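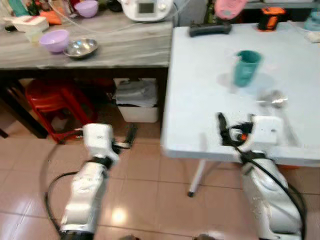

Ticket 651: right arm keeps pausing over cutlery, open day in Lallby

Product: Drusora two-arm set
Software: Kamel, whichever version came down on Friday evening
Raised by: me, from the Lallby open day
Status: open, but much less annoying than it was
Priority: I put High and then felt silly, so Medium

Hello Skirel support! We had our open day on Sat 29 October and the demonstration was the kitchen one, where the Drusora moves bowls and cutlery between the marble-patterned counter and the white folding table while people stand and watch. The bowls went fine all morning. The cutlery didn't. The right arm would come up to a spoon or a fork, get really close, and then just stop. No noise, no drop, only the amber light and code 121 on the laptop. After almost 6 seconds it would either carry on or give up and go back to its start position, and I couldn't find any pattern in which one it chose.

It matters a bit more than it would on a normal day, as you can imagine (a room full of people holding their breath, and then a robot having a think). A small boy asked if it was shy. We're doing another visit in May and I'd love to have this sorted by then.

What I'd already tried before writing to you:

1. Restarted Kamel. No change.
2. Restarted the arms as well, in the order the handbook gives. No change.
3. Ran the camera check from the menu. It passed, all green.
4. Swapped which arm did the cutlery. The left one did the same thing, only less often - so I don't think it's a dud gripper.
5. Turned the speed down from 100 per cent. It paused more politely but it still paused.

Update 1, same day, lunch break

You asked me on the phone to look at the cables, so I did. The black cable on each arm hangs in a loop down the outside, and you wanted to know whether it could be pulling when the arm reaches right forward. I moved both arms by hand through the whole counter run with the motors off and watched the loops. There's slack left in both at full stretch. I pushed the plugs in at the wrists too and neither of them moved, so I'd say they were already home.

You also asked how the furniture stands in relation to the arms. The counter is straight ahead and to the left, the folding table is on the right, and the arms come up between the two. I'd nudged the folding table to give the visitors a better view (sorry, yes, I should have said that first!) and I hadn't redone the table setup in Kamel afterwards.
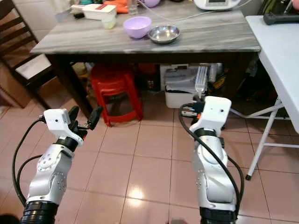

Both arms facing the counter, left gripper open, folding table on the right.

So I redid the table setup. It took two goes, the first time I'd left my sleeve in view and Kamel told me off for it. After that the spoon on the folding table was picked up four times out of five. A big improvement, and it got a round of applause! Code 121 still came up now and then on the counter side though, which I hadn't touched at all.

Your reply said 121 means "height not agreed", so the head camera and the wrist camera have different ideas of how far down the thing is. That made sense to me for the folding table. For the counter I wasn't convinced, and I said so, probably at too much length.
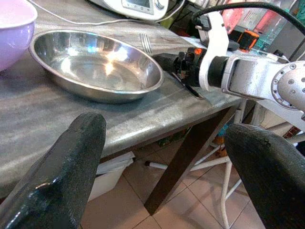 Update 2, afternoon: the shiny bowl

I went through the wrist camera view with you on the line and we both stopped at the same spot. The stainless steel bowl is very bright inside, it catches the light from overhead, and there was a silver fork lying flat just behind it. On the laptop the height number jumped about whenever the arm hovered near that fork, and it settled down as soon as I slid the fork away to the bare part of the counter. The lavender bowl next to it didn't upset anything, by the way. I tried the fork beside that one as well and the number stayed put.

I asked if I could simply take the steel bowl away for the rest of the day. You said yes, but that you'd rather I kept it in and changed the Kamel setting called "bright surface", under the camera page, second tab. I'd never opened the second tab in my life. It was off. I switched it on, saved, and had to restart once more for it to take.

Results for the next hour:

- Spoon: fine.
- Metal fork near the steel bowl: fine, with one short pause.
- Clear plastic fork: mixed. More on that one in a second.

The clear fork was my own idea and I know it isn't on the list of supported items. People kept asking for it! A lady in the front row said she couldn't see the thing herself from where she was sitting, so I don't blame the robot. What helped was starting it off by hand: I opened the right gripper from the menu, put the fork between the fingers, closed it, and then let the run continue from there.

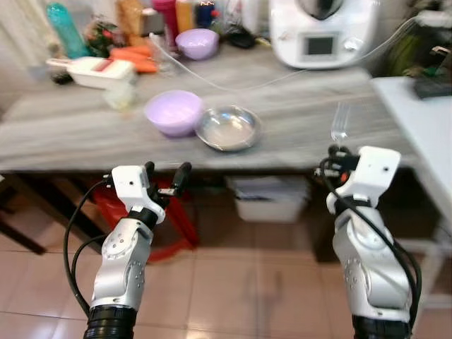

Clear plastic fork in the right gripper, tines up, bowls on the counter behind.

Where we are now

The folding table problem was me moving it, so please close that half. The counter half is better with "bright surface" on, but I did see 121 twice more before we packed up, both times with the arm hovering over the steel bowl itself. I've saved the Kamel log and attached it to the ticket. The bit you want is right at the end.

Two questions before you close anything:

- Does "bright surface" stay on after an update, or do I have to go back to that second tab every time?
- Could the table setup page show a warning when the folding table isn't where it was last saved? I'd have spotted it before the doors opened.

I'm back at the Lallby bench on Tuesday and can run anything you like, as long as it's before lunch.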